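Returned and Leftover Parts: Frequently Asked Questions

Voncombe sells surplus electrical and mechanical parts from our counter in Irenham and by mail. These are the questions we get most often about mixed lots, returns and how parts are sorted before they go back on the shelf.

What is a mixed lot?

A mixed lot is a bag of small parts left over from panel building, repair jobs and closed-out stock. You will usually find breakers, push-button enclosures, terminal pieces and assorted hardware. We don't put together lots to order, and we can't tell you ahead of time exactly what a bag holds.

Are the parts new?

Some are, some aren't. If a part has been wired before, there will often be marks on the terminal screws or light scuffing on the housing. Anything cracked, burned or missing a cover is taken out when we find it. Mixed lots are sold as is, so please check each piece before you use it.

How should I sort a lot when it arrives?

Clear a table large enough to spread everything out in a single layer. A plain surface is best, as small black parts disappear on a dark or patterned one. Use two shallow trays in different colors and decide what each is for before you start. At our counter, green is for parts that are identified and going back to stock, and blue is for parts that need a second look. You can use any colors you like as long as everyone at the table knows the system.

Tip the bag out slowly between the trays, then work through the pile one piece at a time. Read the label, check the housing, and put the part in a tray.
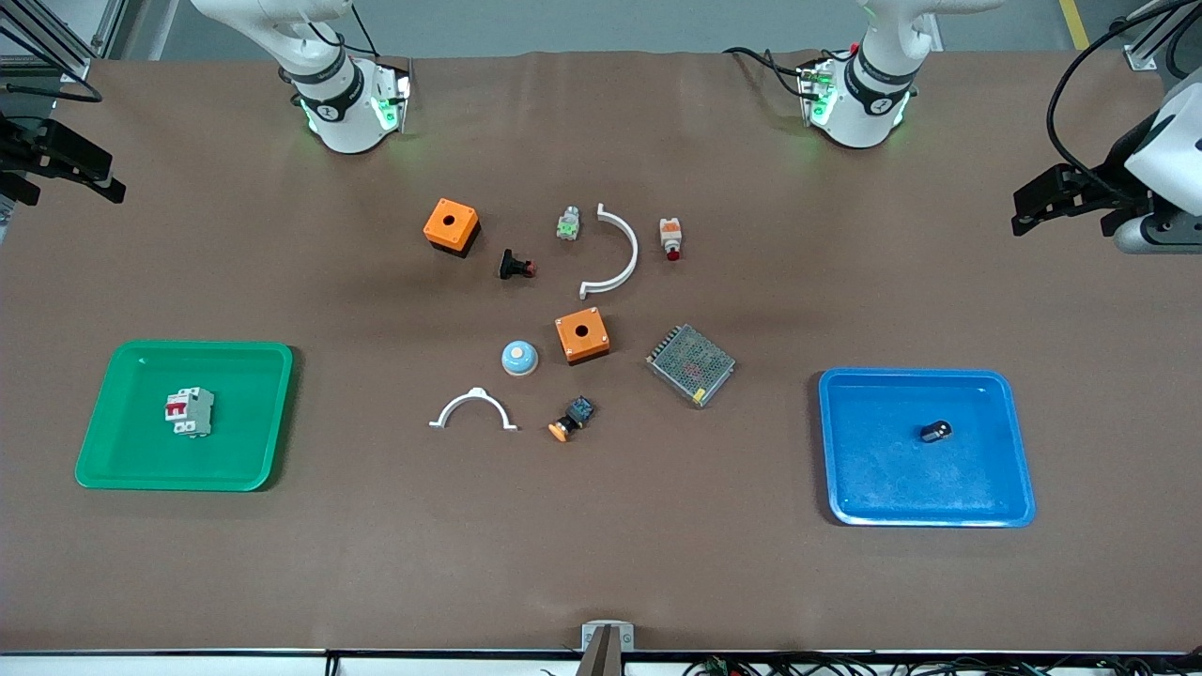 Leave anything you can't name in the middle until the end. Once the easy pieces are gone it is much simpler to see which of the odd ones belong together – an enclosure and its button, for example, often turn up in the same bag but not next to each other.

Why trays and not bins?

Deep bins hide things. With a shallow tray you can see every part without digging, and the raised rim keeps round pieces from rolling off onto the floor. Bins are fine for storage once the sorting is done.

How do I know what a breaker is rated for?

Look at the printing on the front or side. The current rating and trip curve are normally marked there. If the printing is worn off, don't guess and don't install it. We will not rate an unmarked breaker for you, even if it looks the same as one we stock.

Can I bring in parts to trade?

Yes, at the Irenham counter only. We take push buttons, switches, relays, contactors and DIN rail parts. We do not take breakers from the public. Please sort your parts by type before you come – an unsorted box goes to the back of the line.

What is the Solanki drawer?

It is the parts cabinet behind the counter, named after the shop we bought it from. It has 363 drawers and holds our single items, the ones we have too few of to list online. Ask at the counter and we will look for you. Please allow a little time if the shop is busy.

Do you sell the trays?

We sell the Purirach shallow tray in green and blue, in packs of 2. Other colors were dropped in March and we don't expect them back.

How many mixed lots can I order?

The limit is 2 per customer per week. We pack roughly 2,000 a year, and they tend to sell out soon after they are listed.

What if a lot is missing or damaged in the mail?

Write to us with your order number and a photo of the package. If the bag split in transit we will refund it. We can't replace individual parts from a lot.

Page last updated Thu 6 September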